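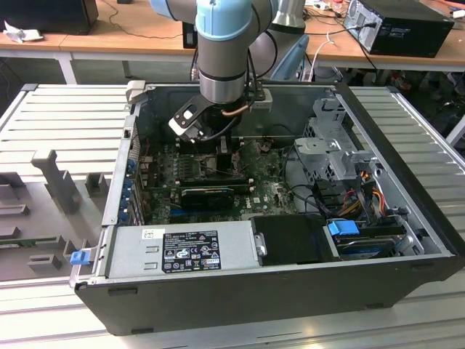

Teaching the arm to pull a memory module

Lowther Robotics Club - build guides, part 2 of the disassembly project

This guide covers the setup and programming of the memory removal task. You should already have finished part 1, which deals with mounting the arm, homing it, and setting the emergency stop. If you haven't done the stop test, go back and do it before you power anything on.

The task is one stage of the Gondmont student challenge, where a team gets an old desktop computer and has to take out as many reusable parts as it can inside the time limit. Memory scores well for its size, and it comes out without tools, so we do it first.

What you need

- The arm, with the two-finger gripper fitted
- A desktop case with the side panel off
- The slotted aluminum platform and a set of printed fixture pieces
- T-nuts, bolts and a 4 mm hex key
- A steel ruler
- The club laptop with Odov installed (our control program, on the shared drive)
- A tray for removed parts

Preparing the computer

Unplug the computer from the wall and hold the power button down for ten seconds. Take the side panel off and put it under the bench. Leave the heatsink, the graphics card and the drives in place. The challenge machines arrive complete, and a program that only works in an empty case won't help you.

Touch bare metal on the case before you put your hands near the board. Wear the wrist strap if you are going to handle modules yourself.

Push loose cables to the drive side. If a cable crosses the memory slots, tie it back with a twist tie. Teams are allowed two ties per machine under the current rules, so don't use them up somewhere else.

Fixing the case to the platform

Lay the case on its side with the open side up. Slide it against the two upright posts at the back, then bring the rectangular blocks in against the near edge and tighten them. The posts set the position and the blocks only hold it there, so always tighten the posts first.

Push on each corner of the case with your palm. If it moves at all, loosen the blocks and start again. A thin-walled case will flex if you overtighten, and the board flexes with it. Stop when the block is snug.

The fixture files are in the Hindent folder. Print the posts standing up at 40 percent infill. The first batch was printed lying down and two of them split along the layers when somebody leaned on the case.

Setting the reference point

Odov needs one point on the computer that it can measure everything else from. We use the motherboard screw nearest the memory slots. Don't use a corner of the case. Boards sit a little differently from one case to the next, and the error gets carried into every move.

1. Put the arm in jog mode and set the speed to slow.
2. Bring the gripper over the board, staying at least 300 mm above it.
3. Line it up with the screw by eye, from the front and then from the side.
4. Step down in 5 mm moves until the fingertips are close, then in 1 mm moves.
5. Stop when a sheet of paper just slides between the fingertips and the screw head.
6. Save the point as REF.

One person jogs and a second person keeps a hand on the stop. This applies every time, including when you are only making a small correction.

Measuring the slots

With the ruler, measure from the screw to the center of the first slot, both across and along the board. Enter the two numbers in the slot table. Then measure the spacing between slots and enter that too. Odov works out the rest.

Check that you have entered millimeters. The program accepts inches without complaint.

Opening the latches

Each module is held by a latch at one or both ends of the slot. The gripper has to push the latch outward before it can lift anything. Close the fingers fully so they act as one blunt tip, approach the latch from the middle of the slot, and push outward 8 mm at slow speed.

The heatsink is the main obstacle here. On most of our machines it stands higher than the modules, and a straight path from one latch to the other can hit it. Add a waypoint on the side away from the heatsink, and raise the arm to it before moving across. The graphics card can get in the way of the lower latch in the same manner - check the clearance by jogging through the path once before you run it.

Gripping and lifting

Open the fingers to 12 mm and come down over the middle of the module. Close to contact, then add the grip setting. We run 400 in Odov units for bare modules. Modules with metal spreaders need more, and 800 is the limit set in the config file. Leave that limit alone. A higher grip only bends the fingertips.

Lift straight up for the first 20 mm. If the module rocks, one latch is still closed. Stop, lower it, open the grip and run the latch step again. Don't try to wiggle it out with the arm.

Once the module is clear, raise it above the top edge of the case before moving sideways to the tray. Lower it until it touches, open the fingers, and go back to the safe height.

Running the full program

Run it at quarter speed with the gripper raised 50 mm above all the real positions. Watch the whole thing from start to finish. Then run it at quarter speed at the true height. Only then go to half speed. We don't run above half speed inside a case.

A clean run on two modules takes around 90 seconds at half speed. Write each run in the log, including the failed ones, with the case model and the grip setting.

Common problems

Gripper lands to one side of every module by the same amount: REF is off. Set it again.

Error gets worse with each slot: the spacing is wrong. Measure across all the slots and divide.

Fingers close but the module stays put: check the latches first, then the grip setting, then the rubber pads. The pads wear smooth and spares are in the drawer under the laptop.

Arm stops with a force warning over the board: it has touched something. Leave it powered, jog straight up, and look before you clear the warning.

Part 3 covers the drive bays.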